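4.2 What the crews told us about shut-in wells

I should say up front that I came to this question sideways. I was in Dalen to look at pipeline scheduling, and it was Wenche Haugland, over a very long lunch, who told me I was asking about the wrong end of the field. The pipes were fine, she said. What ate up her week was the older gas wells that get closed in when demand drops and then don't want to come back. So I threw out half my interview sheet and started over (my co-author Wendelin Danzer has forgiven me, mostly).

We ended up talking with 12 people across the Drunel and Daselden leases, nearly all of them field operators or the planners who write their schedules. I did the talking and Wendelin did the coding of the notes, and we swapped for the last three interviews to see whether my questions were steering people. They were, a little. I tend to nod when somebody complains about water, and people will happily give you more of whatever you nod at!

And water is what they complained about. In a coal seam field you pump water out so the gas can move, and when a well sits idle the water creeps back in. Everybody knows that part. What surprised me was how differently the two leases handle it. At Drunel a well that's been closed for more than five days goes on a restart list, and one planner, Cauã Pacheco, decides the order every Wednesday. At Daselden there isn't a list at all. The operators carry it in their heads, and Tyra Westerberg told us she picks her first well of the day by which gate she'll be driving through anyway. I expected that to look worse in the production logs. It doesn't, at least for the wells we could match, and I go back and forth on what to make of it.

Part of the answer may be distance. Drunel is spread out, with 200 kilometers of access track, so a badly ordered list costs you a whole afternoon. Daselden is tight enough that a wrong guess is soon fixed.

We also asked what people would hand over to a machine if they could. The answers were more modest than the Kanden planning documents would lead you to expect. Folke Løken wanted something to pick up after him in the pump shed — rags, fittings, the lids of things — and cared very little about automated valves.
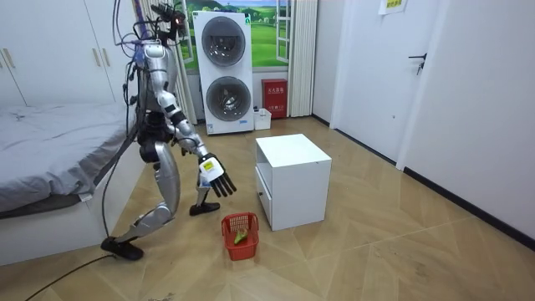
Figure 3. Humanoid robot reaching down toward a small red basket in a bedroom.

Two others gave answers close to Folke's, and we coded all of them under "housekeeping," a category that wasn't in our first scheme. The planners never mentioned it. They wanted better water level readings, and they wanted them before the morning call, which brings me to the sensor data in the next section.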